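Biditz parental filter, two months in: is it worth paying for?

Posted Sun 13 September

I should say straight off that I paid for this myself, full price, after a very long evening in which my nephew explained to me what was in his recommended videos. He's nine. I am not a panicky person about the internet (I grew up on message boards that would make your hair curl) but I did go quite quiet in the car on the way home, and by bedtime I had a Biditz account and a slightly lighter bank balance.

For anyone who hasn't come across it, Biditz is a browser add-on and phone app that sits on top of whichever video sites your household uses and decides what gets through. You set up a profile for each child, pick what you're happy with and what you aren't, and it hides the rest. It also gives you a weekly email of what was watched, what was hidden and what your child asked to have unhidden. That last bit is the part I ended up caring about most, so more on it further down.

Setting it up

Not bad! I did the laptop in one sitting with a cup of tea. The phone took longer, as you have to give it a whole string of permissions and the app doesn't tell you which screen to look on, so I was poking around in settings with the instructions open on the other device. My sister's tablet refused to play at all until we'd updated it, and that ate most of a Saturday morning. If you have older kit, check before you pay.

The basic plan covers 2 children, and if you want a third you have to go up a level, which I thought was a bit cheeky given that the third profile is presumably just another row in a table somewhere. There are 45 categories to switch on or off. I know that sounds thorough. In practice I was sitting there at ten at night trying to work out the difference between "rough play" and "physical challenge" and whether I minded "mild shouting". There are ready-made bundles by age, and I'd start with one of those and tweak it after a week or so. I wish I had.

What it catches

Stunts and dares, it's very good on. Anything with people jumping off things, holding their breath, eating things that aren't food, it hides, and it seems to go by what's in the video as well as the title, so a daft clip with an innocent name still gets stopped. I tried quite hard to get round it and mostly couldn't. My friend Nidia Huaranga has three boys and she tried harder than I did, with their enthusiastic help, and she got two through in a whole weekend.

Pranks are patchier. It'll stop the nasty ones where someone's really frightened, but there's a whole style of video where a grown man pretends to be upset with his child for twelve minutes and then laughs, and Biditz sails straight past those. I find them more unpleasant than half the stunts. I wrote to support and had a nice reply from someone called Ese Olaniyan who said they were "looking at emotional content" and could I send links. I sent links. We'll see. 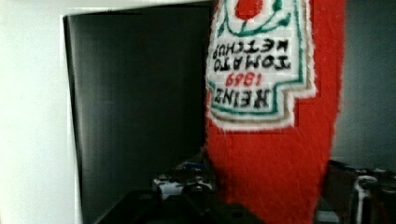
Then there's the over-blocking, and this is where I nearly cancelled. In the first fortnight it hid a swimming lesson, two bread recipes, a perfectly sweet programme about owls and, for reasons I still don't understand, a history of the Wuvthorpe tram. Anything that mentions a brand seems to set off the advertising category as well, even when the brand is only something sitting in the shot. A plush ketchup bottle with HEINZ stitched on the label would be enough, I'd bet money on it, and so would a cereal box on a shelf behind somebody's head. I switched that category off in the end, and life got a lot calmer. I do see why it's there, as so much of what's aimed at children is one long advert with a person talking over it, but a filter that can't tell a toy from a sales pitch is going to drive you up the wall.

The asking button

My favourite bit, and I didn't expect it to be. When something's hidden, your child sees a grey card with a button that says "Ask about this one". Press it and you get a message with the title, the channel and a short note on why it was hidden, and you can say yes, no, or "let's watch it together". My nephew loves the third option. We've sat through some absolute rubbish together, the pair of us, and I've had more proper conversations with him about what's fake and what's daft and what's a bit cruel than I'd had in the year before. You could do all that without an app, of course you could, but the little prompt helps.

One moan: if you don't answer within a day, the request just vanishes. No reminder, nothing. He'd asked about a video of somebody building a raft, I was at work, and he thought I'd said no.

Privacy, briefly

The watch history goes up to their servers and stays there unless you delete it by hand. There's a button for that, buried under Account and then under Data, and it works on one child at a time. I'd want that to be automatic. I've set myself a reminder on the first of the month, and I've forgotten it once already.

How it compares

I also had a go with Codudetti, which is free and much simpler. You give it a list of channels you approve of and it allows only those. The free version stops at 200 channels and frankly if you've got a five-year-old you'll never get near that. For little ones I'd choose it over Biditz without thinking twice. For a nine-year-old who wants to search for things and follow his nose a bit, it's far too tight, and he told me so at some length.

Would I pay again?

Yes, on the monthly plan. I wouldn't take the annual one yet, as they've promised a big update to the prank and emotional stuff in November and I'd like to see it first. Three and a half stars from me, four if they fix the vanishing requests.

Good: strong on dangerous stunts, the asking button, friendly support.
Less good: hides too much at first, fiddly on phones, history kept until you clear it.

Comments

Lech Ostrowski
Same here with the over-blocking, it hid my daughter's own school choir. Turning off the advertising category helped, thanks for that. Does the weekly email come on a set day for you? Mine wanders about.

Nanami Honda
We use Codudetti with our four-year-old and it's been fine. Adding the channels is tedious but you only do it the once.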